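Introduction to Packaging
Unit 2 handout: Corrugated boxes
Instructor: Mamta Lodhi
Lab sections: Fikri Harahap, Dewanti Liew

Read this before the lab. The first half is the same material as the lecture, with a few things I skipped for time. The problems at the end are due at the start of your next section.

Terms

Most people say "cardboard" for anything stiff and brown. In this course we use three different words.

Paperboard is a single thick sheet of paper. Cereal boxes and shoe boxes of the thin kind are paperboard. Cartons made from it are usually called folding cartons.

Containerboard is the paper that corrugated board is made from. There are two types, linerboard (the flat outside sheets) and medium (the sheet that gets turned into waves).

Corrugated board is the finished sandwich, liner on the outside and fluted medium in the middle. Shipping boxes are corrugated board. If you look at a cut edge and see waves, it is corrugated.

I will accept "cardboard" in conversation. I will mark it wrong in a spec, where the supplier has to know what to quote.

How the board is built

Single face is one liner glued to one medium. It rolls up and is used for wrapping and cushioning.
Single wall is a liner on each side of one medium. Nearly every ordinary shipping box is single wall.
Double wall has two mediums and three liners.
Triple wall has three mediums and four liners. It is used for bulk bins and heavy machine parts, and in some cases it replaces a wooden crate.

The medium is softened with steam and heat, pressed between two toothed rolls, and glued at the tips of the waves with a starch adhesive. The second liner goes on farther down the machine. Starch glue is cheap and recycles easily, but ordinary starch glue does not hold up well when soaked. Water-resistant versions are sold and cost more.

Flutes

The flutes are the waves. They are named with letters, and the letters are in the order the flutes were developed, so they tell you nothing about size. From tallest to shortest, the common ones go A, C, B, E, F.

A flute is the tallest. It cushions well and stacks well but takes up room and crushes if pressed flat.
C flute is the usual choice for shipping boxes in this country. It sits between A and B.
B flute has more waves per foot than C and is thinner. It resists flat crush and is a good choice for canned goods.
E flute is thin and has a smooth surface that takes print well. You see it in retail boxes and mailers.
F flute is thinner again and competes with paperboard.

Double wall boards combine two of these, and BC is the most common pair. The flute with the better print surface normally goes to the outside.

Flute direction matters more than students expect. In a normal box the flutes run up and down in the side walls, so that each one acts as a small column. Turn them sideways and the wall folds under much less load. On the lab samples, check direction first and write it on your sheet with an arrow. Last June a whole section cut their blanks with the flutes running the wrong way and had to repeat the compression test.

Box styles

The regular slotted container, or RSC, is the standard box. All the flaps are the same length, and the two outer flaps meet at the center when closed. The inner flaps meet only if the box is square. There is very little waste in cutting one, so it is usually the cheapest style for a given size.

The half slotted container, HSC, is an RSC with no top flaps. It is used with a separate lid or left open.

The full overlap container, FOL, has outer flaps that cover the whole width of the opening. It uses more board and gives extra stiffness on the top and bottom. Long, narrow products are sometimes shipped this way to keep the center seam from pulling apart.

Die cut boxes are stamped from a shaped tool. Mailers with a tuck front are the ones you will know. There is a tooling charge at the start, so they make sense on longer runs or when the box has to close without tape.

Larasati Ong's guest talk covers the wraparound style used on bottling lines. That material will be on the quiz even though it isn't in this handout.

Measuring

Box dimensions are given in this order: length, width, depth. Length is the longer side of the opening. Width is the shorter side of the opening. Depth is the distance between the top and bottom openings.

Dimensions are inside dimensions unless someone says otherwise. A supplier who reads "16 inches" will make the inside 16 inches, and the outside will be larger by the thickness of the board. For pallet layout you need the outside size. State which one you mean every time you write a number down.

Do not measure a box that has been taped and filled. The walls bulge. Open it, knock it flat if you can, and measure from score line to score line. A score-to-score measurement is slightly larger than the inside dimension, and the allowance depends on the flute. The table is posted in the lab next to the sample cutter.

Strength

Two tests come up again and again.

The burst test (Mullen) clamps a piece of board and pushes a rubber diaphragm through it until it breaks. It tells you about puncture and rough handling.

The edge crush test (ECT) stands a small piece on its edge and presses down. It tells you about stacking. Results are given in pounds per inch of edge.

The round stamp on the bottom of many boxes is the box maker's certificate. It gives the maker's name, one of the two test values, and size and weight limits. The weight limit printed there is for the box and contents together. It says nothing about how high the boxes can be stacked, and people misread it constantly.

To find stacking strength you need a compression test on the whole box. The box is sealed empty, placed between two flat plates, and loaded until it fails. You can also estimate it from the ECT, the board thickness, and the perimeter of the box. We will do both and compare.

A box in a warehouse never carries its full lab value for long. Things that lower it:

Time under load. Paper creeps. A stack that stands on Monday may lean a few weeks later.
Humidity. Damp board can lose half of its strength or more.
Overhang. The corners carry most of the load, and a corner hanging past the edge of the pallet carries almost none.
Misalignment. If the corners don't line up from one layer to the next, the load lands on the middle of a wall.
Hand holes and other cutouts, mainly when placed near a corner.
Heavy printing. Ink applied with too much pressure crushes the flutes underneath.

Designers handle all this by dividing the lab value by a safety factor. The right factor depends on storage time and conditions. In this course, use 5 unless the problem gives you something else.

Worked example

A sealed box fails in the compression test at 600 pounds. Each filled box weighs 20 pounds. How high can the boxes be stacked?

Divide 600 by the safety factor of 5. The allowed load on the bottom box is 120 pounds.
Divide 120 by 20. Six boxes can sit on top of the bottom one.
Add the bottom box. The stack can be seven boxes high.

The usual mistake is to leave out the last step, or to include the bottom box's own weight as part of the load on it. The bottom box does not carry itself in this method.

If the filled boxes are interlocked on the pallet like bricks, the corners no longer line up and the answer above is too high. Use columns for strength, with a stretch wrap or corner posts to hold the columns together.

Closing and opening

Pressure-sensitive tape is the most common closure. One strip down the center seam is enough for a light RSC if the tape extends onto the end panels. Heavier boxes get the H pattern, with a strip along each edge seam too. Water-activated paper tape bonds into the liner and tears fibers when pulled off, which makes tampering easy to spot. Hot melt glue is used on automatic lines. Staples and stitches are still used on produce boxes and heavy double wall.

Flaps should be folded short ones first. When a box is open for packing, the flaps stand up or fall outward depending on how well the scores were made and how many times they have been bent. A flap that springs back into the opening slows packing down. Pre-breaking, meaning folding each flap back past its normal position once, takes care of most of it.

Where there are small parts in a large box, use a divider, a tray, or fill. Loose small parts collect in the bottom corners and work into the seam.

Problems

1. Sketch the flat blank of an RSC. Mark the flute direction, the score lines, the slots, and the manufacturer's joint.

2. A box is listed by Lenberg as 16 x 12 x 10. Label each number. What is the length of each flap, ignoring score allowances?

3. Wenholm stores filled boxes of 30 pounds each. The lab value is 600 pounds. Find the stack height with the course safety factor, then find it again on the assumption that humidity has cut the lab value in half.

4. Find any open corrugated box at home or at work. Record the style, the flute direction, whether there is a certificate, and where the printing is. Turn in a photo with your notes.

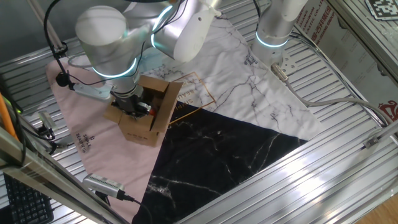

Problem 4 can be done in pairs, with both names on the sheet. If you can't find a suitable box, Darcy Kennedy keeps samples in the lab office and will sign one out to you until your next section.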